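Search the help pages
Enter a keyword or topic
Go

Pushing policy stops short of the block, then lurches. Is it my controller or my model?

Posted Tuesday, May 2, 2023 by Thaddäus Oberholzer

Hello everyone, and apologies in advance for the length. I have been reading this site for a good while and have learned a great deal from other people's long questions, so I hope mine can be of use to somebody too.

I am working on a tabletop pushing task where an arm with a single straight finger pushes small colored blocks around on a wooden board. The policy takes a camera image and a short typed instruction ("push the blue cube toward the yellow hexagon", that sort of thing) and puts out a two-dimensional displacement for the fingertip. Height is fixed. The displacement goes to our planner, Walier, which turns it into a short Cartesian segment, and then a streaming node sends joint targets down to the arm. I train in a simulator called Flinditwood and then fine-tune on 3000 episodes that we collected by hand on the real table with a little joystick.

In simulation everything is lovely. On the real arm the finger travels over to the right block nearly every time, so I don't believe the language side is at fault. It goes to the blue cube when I ask for the blue cube, and it tells the red star from the green star, which pleased me no end the first day. 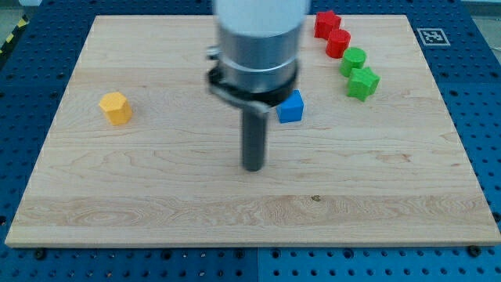 My trouble starts in the last little bit of travel. The finger slows down, hangs there making tiny corrections back and forth, and then all at once takes a big step and knocks the block well past where I wanted it. With the cylinders it is worse than with the cube, and they sometimes go over. If I replay one of the joystick episodes through exactly the same planner and streaming node, open loop, it runs smooth as butter. That is the part that has me puzzled, because it seems to clear the controller, and yet the motion certainly feels like a controller problem when you are standing next to it.

What I have tried so far: lowering the speed limit in Walier (same thing, only slower), retraining with a different seed (same thing), and putting a low-pass filter on the policy output. The filter got rid of the small corrections but made the lurch bigger, if anything. The policy runs on a desktop machine over the lab network and I measured 80 milliseconds for one forward pass. I have not measured anything else end to end, and I suspect somebody is going to scold me for that.

Relevant part of my config, in case it helps:

action_frame: base
action_horizon: 1
max_step: unset
on_new_target: replan_from_measured
obs_stamp: arrival

Would you look at the controller first, or go back to the data? I would be grateful for any ideas, even half-formed ones.

2 answers

Answer from krawczyk_bench

Welcome, and thank you for including the config, since it saved me asking. I think you have a couple of things stacked on top of each other, and I would leave the training alone until you have dealt with the first.

Look at obs_stamp. You are stamping each image when it arrives at the policy machine, so as far as the rest of your code is concerned that image is brand new. It isn't. There is exposure, transfer and decoding before it gets there, and then your forward pass on top. Meanwhile on_new_target makes the planner start every segment from the measured joint position at the moment the action shows up. So the policy says "go a bit to the right of where I saw the finger", and the planner hears "go a bit to the right of where the finger is now". During the long approach that hardly matters, as every step points in more or less the same direction. Close to the block the direction changes from one step to the next, and then you get just the sort of dithering you describe.

Your replay test can't catch this. There are no images in the loop during a replay, so there is no delay to be wrong about. It does tell you that the arm can follow a sensible path, and I would keep that result in your pocket.

What I would do, in this order:

Stamp the images at capture, on the camera machine, and sync the clocks between your machines before you trust a single number.

Log capture time, inference start, inference end and the time the segment begins moving. Plot the difference between the first and the last. I had one run where the median was perfectly respectable and the worst case was 941 milliseconds, all of it from a logging thread writing images to a network drive. I only found it when I quit looking at averages.

Anchor the displacement to the commanded fingertip position at capture time. Keep a short buffer of past setpoints and look up the one that matches the stamp. In Walier you can do it by sending absolute targets and switching on_new_target to blend_from_commanded, so that it stops throwing away its own velocity every time you send something.

Set max_step! Please do this one today, before any of the others. Leaving it unset with a learned policy makes me nervous on your behalf. I would pick something near the largest step in your joystick data and clamp to that.

As for the low-pass filter, take it out again while you are testing. It adds more delay to a loop that already has too much.

If there is still a lurch after all that, then I would start to wonder about the demonstrations. People driving with a joystick often pause just before contact, to line things up, and then give it a good firm shove. A policy with an action horizon of 1 sees two nearly identical images, one labeled "do nothing" and one labeled "push hard", and depending on your loss it may average them or flip between them. Plot a histogram of step lengths for the frames just before contact. If there is a big lump at zero, drop most of those idle frames and train again. Predicting a short chunk of actions at once helps too, though it brings its own questions about how to join the chunks, and I would save that for a second round.

Do come back and tell us what the plots look like. I have a soft spot for this kind of task.

Answer from calitz_user

I had something like this and switched from Walier to Calitz and it went away. Didn't really look into why. Might be worth a try if you have a spare afternoon, the setup isn't bad.

Also check your finger is tight in the mount, mine was loose once.

Comment from Thaddäus Oberholzer

Thank you both so much. The finger is tight (I did go and check!). I have set max_step and moved the stamp to the camera machine, and the first plot shows the delay is over 2 times what I had been assuming, with a long ugly tail on it. The buffer of setpoints is half written. I haven't touched the demonstrations yet, but I did watch a few of my own with the pausing in mind, and I am sorry to report that I do it constantly. Will post the histogram when I have it.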